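Forums > Student Projects > Hands and Grippers > Four-finger hand drops everything at 50 percent grip

torquewench
June 8, 2020
Our club at Uvmont has a four-finger hand for the capstone and a grip controller we wrote ourselves, which may be the whole problem. Below 50 percent grip command it holds a tennis ball fine. At 50 it opens. At 51 it closes again, hard. The demo rubric wants a steady ramp from zero to full and back, and right now our ramp has a sneeze in the middle.

Things already tried: new cable, new power supply, reading the manual, a different ball.

halfstep_harry
Sounds like integer math. Are you scaling the command anywhere before it goes out?

torquewench
Everywhere. Four people wrote the code and every one of them scaled it.

brekke_bound
We had the same thing on the Brekke course build and it was the fingertip pads. Tips get dusty, ball slips, controller thinks it lost contact and lets go. Wipe them down before you rewrite anything.

halfstep_harry
Dust does not know what 50 percent is.

brekke_bound
Dust on ours showed up at the same number every time, thanks. The grip force was the same each time, so it slipped at the same place each time. Took us 2 weeks to believe it.

halfstep_harry
Then it would also slip at 49 and 51. The OP said it opens. Opening is a command.

torquewench
Wiped the tips last night to keep the peace. Still opens at 50. It does now open very cleanly.

mod_marmalade
Please keep code in the code thread. Also whoever asked for a Clerkiveo login by DM, I can't give you one, ask your instructor.

hisby_sub_b
Post your lookup table. I mentor the Hisby team and every student hand I've met has a table in it somewhere that was typed in by hand in December by somebody who wanted to go home.

torquewench
There is a table. It has 57 rows. I have just been told the table is "mostly generated." Going in with coffee. Wrist camera view with the fingers hanging down, which is how we leave them between runs: 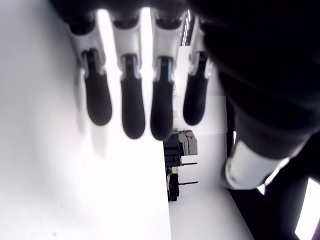

brekke_bound says the table is a red herring and wants to know what the contact threshold is set to. Still say check it. If the threshold sits right where your ramp crosses it, you get a release that looks like a bad row.

hisby_sub_b
Fair, but that's a one-line check and the table is a five-minute read. Do both.

torquewench
Row 29 has a minus sign. Everyone in the club has an alibi. Fixed it, and the ramp goes through 50 without letting go of anything.

halfstep_harry
So, a command.

brekke_bound
I'd still raise the threshold before the demo.

torquewench
Raising it. Now it squeaks at full grip, so new thread tomorrow.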